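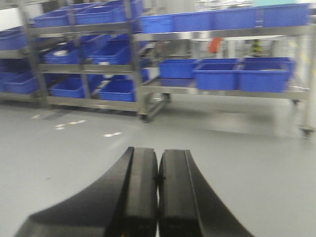 Is a stainless steel work table worth buying for an ordinary home kitchen?

It has been for me, provided you have the space for it and you don't mind a surface that shows its age early on.

I've been cooking at the Hoten Ollholm work table for seven months now, which I think is long enough to have gotten over the excitement of a new thing and to have found out what bugs me about it. I bought it with my own money from Dvorak, the restaurant supply place out past the feed store in Plomivstead, and I had gone in there for a stockpot. (I did get the stockpot too, and it's a lovely pot, but that's for another day.)

A little background, if you'll bear with me. Our kitchen was built with a generous sink, a generous window and hardly any counter. For years I rolled out pie crust on the dining table with a damp towel under the board, and every time I leaned into the rolling pin the whole thing crept toward the wall. I looked at butcher block carts, and I looked at having a proper island built, and then the quote for the island came in and I went back to looking at carts. The Ollholm was standing near the register with somebody's invoices all over it and I just put my hands on it and leaned. It didn't budge. I was sold right then, if I'm being truthful, and everything after that was me finding good reasons.

Putting it together

The table comes flat in one very heavy box. Get a helper for the lifting, and open the box in the room where the table is going to live, or you'll be carrying it twice. The legs slide into sockets on the underside of the top, the lower shelf slips over the legs, and then you tighten a set screw at each corner with the little wrench they give you. I did the shelf upside down the first time. The instructions are a single sheet with drawings so small I had to take them over to the window, and they don't tell you which side of the shelf faces up. The lip goes down, friends.

The feet screw in and out for leveling, and I was so glad of that. Our floor slopes toward the back door, and a few turns on two of the feet took care of it before my coffee was cold.

Cooking on it

Pie crust is where I fell in love. The steel stays cool enough that the butter behaves itself, and when I'm done I run a bench scraper across, wipe it down with a hot soapy cloth, dry it, and that's the whole cleanup. Bread dough is just as happy there. I've set hot sheet pans straight down on it all winter without reaching for a trivet, and when it's time to serve I line up the dinner plates along the back and fill them right there,
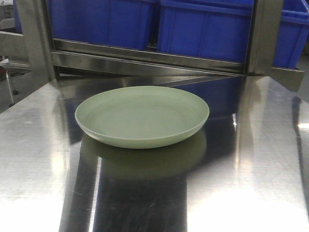 and then whatever drips gets wiped up along with everything else. With the old wooden board I was forever fussing over beet juice and turmeric. I haven't fussed once over the Ollholm.

The height suits me fine, though I'm on the tall side. My shorter guests have remarked that kneading on it is a bit of a reach, and even with the feet screwed all the way in it's not going to come down very far. If you can try one in a store first, please do.

It is louder than I expected. Set a stoneware bowl down in a hurry and the whole house hears it. I've gotten into the habit of keeping a folded dish towel at one end as a landing spot, and a friend suggested sticking some felt under the shelf, which did take the ring out of the lower part. The top still has plenty to say.

Scratches and smudges

You will get them. I spent the first two weeks polishing mine with a drop of mineral oil and feeling personally wounded by every mark, and then one afternoon I dragged a cast iron skillet across it and that was the end of that. The funny part is that I like it better now. Fine scratches blend together as they pile up, and the table starts looking like it belongs to someone who cooks. Fingerprints are another story – those I wipe off when company is coming and ignore the rest of the time.

Stay away from steel wool, and wipe with the grain if you can see which way it runs.

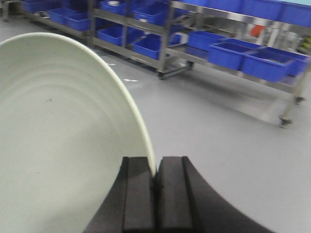

What I'd change

The corners, first of all. They're folded neatly, but they're sharper than they need to be at hip height, and I've had the bruise to show for it. I'd also pay a little extra for a rail to hang towels on. Hoten sells one separately, but Dvorak didn't carry it and I never got around to ordering it.

Then there's the model numbering. Mine is the 2825, and the one that looks just like it in the catalog is the 3000, with a thicker top and a backsplash. I went home and fretted over whether I should have gotten the bigger one. I shouldn't have. The backsplash would have blocked the outlet, and I use that outlet every day for the mixer.

Would I buy it again? I would, and I'd take the pickup truck next time. Getting that box home in a hatchback with the stockpot on my lap is something I don't plan to repeat.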